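Last updated: February 2015

Does the Water Taste Different on Figueroa Hall's Third Floor? -- Project Report

So I got the idea for this project in line at the drinking fountain. People in my dorm will walk down two flights of stairs to fill a bottle because they swear the third floor water tastes like pennies. I was one of those people! When we had to pick a topic for the semester project I figured I might as well find out if we were all imagining it.

My first plan was way too big. I wanted every fountain on campus, plus a survey of 300 students, plus a lab test for metals. Then I priced the lab test and that was the end of that. What I ended up with was a blind taste test with 15 tasters and two kinds of water, one from the third floor fountain and one from the first floor. I also used a cheap Hunska test strip kit for hardness and chlorine, which my instructor said was fine as long as I didn't lean on it too hard.

Each taster got three cups. Two had the same water and one had the other, and they had to pick the odd one out (this is called a triangle test, and I found it in a food science book from the library). If you're just guessing you should be right a third of the time, so five out of 15. I mixed up the order with a die. All the water sat out in covered pitchers overnight, so it would be the same temperature. I didn't do that on my first try in January and had to throw the whole day away -- the first floor fountain is chilled and the third floor one isn't, so everybody got it right in a second.

That probably tells you where this is going. With the temperature evened out, six people picked the odd cup. That's one better than guessing, and my stats book says I'd need nine before I could call it a real difference. The test strips came out the same color for both floors, too, as far as I could tell by eye.

I still think it was worth doing. If I did it again I'd get more tasters and I'd run it cold as well as at room temperature, since cold water hides flavors. I'd also flush each tap for the same length of time. I let the third floor one run two minutes and forgot to time the other, and water that's been sitting in the pipe could be exactly where the penny taste comes from. That bugs me more than anything else in the project.

I drink from the third floor now. Mostly.

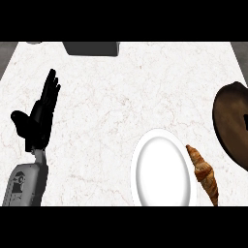 One reader wrote in to say that the morning is the time to test, before anyone has used the fountain, and that letting it run for two minutes likely washed away the very thing I was looking for.

Recent projects
Which Dryer Sheets Cut Static the Most?
Clilitz Street Bus Stops: How Long Do We Wait?
Growing Radishes Under a Desk Lamp
Altivent Window Fans and Dorm Room Humidity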